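Sorting bin

A sorting bin, also called a tote or parts bin, is an open-topped container used to hold loose items while they are picked out, counted or moved to another place. Sorting bins are common in workshops, warehouses, schools and recycling yards. They are made of sheet metal, molded plastic, wood or heavy cardboard, and are often set side by side or one behind another so that items can be passed between them.

Construction

Metal bins are usually folded from a single sheet and welded or riveted at the corners. The walls may be upright or sloped. Sloped walls make the opening wider than the floor, which helps small pieces slide toward the middle, where they are easier to reach. Many bins have holes in the floor for drainage or for bolts that fix the bin to a bench.

Paint and other coatings wear fastest on the floor and the lower walls. Long use leaves scratches and dull rubbed patches, and hard-edged contents leave scrape marks on the sides. Wear of this kind does not affect how the bin works, but bare steel can rust if it is kept in a damp room.
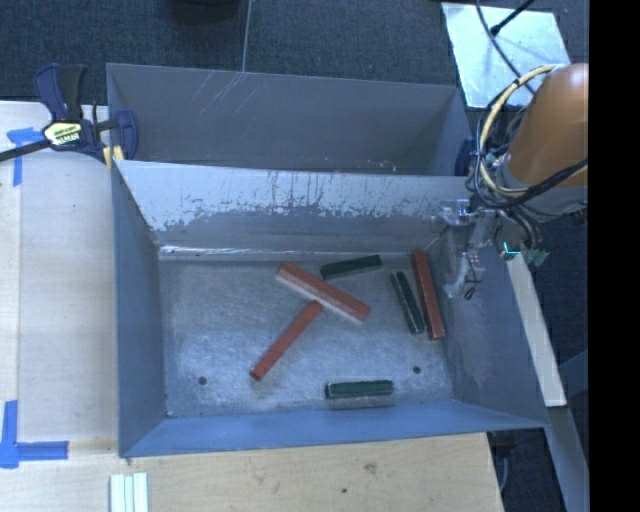 Brenthorpe, October
Red and dark green blocks in a gray metal bin, with a second bin behind it. Three blocks of each color lie at various angles on the scuffed floor.

Contents

Bins may hold one kind of item or a mixture. Mixed bins are used when the sorting itself is the task, as in classroom exercises or the training of new warehouse staff. Plain bar-shaped blocks are a common choice for this work – they are cheap, stack well and can be painted in different colors. Painted blocks tend to chip along the edges first, and worn pieces are often kept in use until the colors can no longer be told apart.

In a manual published by the Gondia workshop, Charalambos Andreadis advised filling a practice bin to no more than 40 percent of its depth. Fuller bins, he wrote, hide the lower pieces and slow the beginner down.

Regional names

In Terance the word "tray" is used for any bin with walls lower than a hand's length. The supplier Gkikas lists its deeper models as "wells" – a term also found in older catalogs, where it could mean a bin sunk into the top of a bench.

See also: Crate; Parts tray; Pick list; Workbench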